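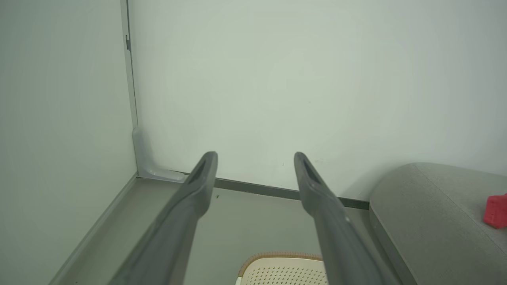

How to Write a First Chapter in One Weekend
Posted by Nia Llewellyn, 07/06/2024

I love first chapters! I've written far more of them than I've written whole books, and my novella Irkodel started with one I drafted between a Saturday breakfast and Sunday supper. You can do the same, even if you've never finished a story.

What you need
A notebook, a kitchen timer, and one character who wants something right now. Mine was a ferry pilot named Dudek who wanted his license back.

Saturday morning
Write 200 words in your character's voice, complaining. Let them go on and on (mine griped about the harbor food for most of a page). None of this goes in the book, but you'll hear how they talk.

Saturday afternoon
Pick a place and a problem. Dudek's place was Rillano, a port town I made up on the bus, and his problem was a locked office. Now set the timer and write the moment the problem shows up. Skip the weather, skip the family history, and get to that door!

When you get stuck, type XX and keep going. My draft had XX for the harbor master's name all the way through.

Sunday
Read it out loud before you change a word. Mark every spot where you stumble, then fix those first. After that, cut the opening two paragraphs and see if the chapter still makes sense. My friend Amos Calloway talked me into trying this and I sulked for an hour, but he was right, and the cut stayed.

My finished chapter came to 1081 words. Yours can be shorter. If you have energy left on Sunday night, jot down the first line of chapter 2 and leave it on your desk for Monday.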